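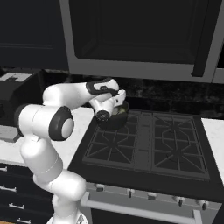 Household chores and robots

Kitchen work by robots is a branch of service robotics. It covers cooking, washing up, wiping and putting things away. Many tasks are first tried in a simulated kitchen, where an arm can reach for a pot on the cooktop and fail without any damage.

State of the art

Machines can do single chores under known conditions. Picking up a pot of food from a burner is harder than it looks to a person, for the weight changes with the contents and the handle may be turned away. The Larkorel trials gave an arm 100 attempts at each task, first in simulation and then in a test kitchen. Bríd Mulligan, who led the trials, reported that the results in the real kitchen were clearly weaker, above all with lids and soft food.

The Rundeo task list, revised in November, contains up to 1258 household tasks. Most of them have not yet been tried on any machine.

On the shop floor the situation is better, as parts arrive always in the same place. A full chore from start to end, such as preparing a dinner and cleaning after it, remains an open problem.

See also: Millix, Russo gripper

Shares 3182 | Comments 2
Contact | Copyright | Back to top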